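Wultix Tabletop Cell Planner
Simulation license for single-arm workstations

24 shares | 2 comments

The Wultix Planner lets you test an arm, a gripper and a work surface in simulation before you order any of them. Most buyers use it to settle two questions: whether the arm they can afford reaches far enough, and whether the gripper suits the parts they handle. Both are cheaper to answer on a screen than after delivery.

A single-seat license is $789 a year. The two-seat license is $1,059 and includes the Stosix parts library, which is sold separately at $535.

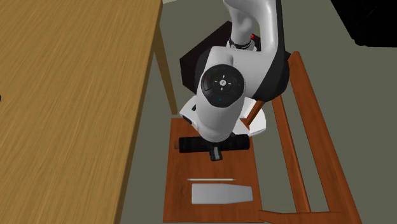 Load your own furniture early. Chairs, table legs and side rails take up more room than a floor plan suggests, and an arm that clears the bench can still be boxed in at the elbow. Small items matter too - a thin rod lying flat calls for a different approach than a thick cylinder, and you may need to budget for a second set of fingers.

The license does not include arm hardware, mounting plates or on-site setup. Quotes for those come from our Kultesthorpe office and are good through the end of March. If you already own an Oláh controller, tell us the model when you ask for a quote, as the export module is priced by controller.

Licenses are sent by email. Seats can be moved between computers 2 times a year at no charge.

Share this page | 2 comments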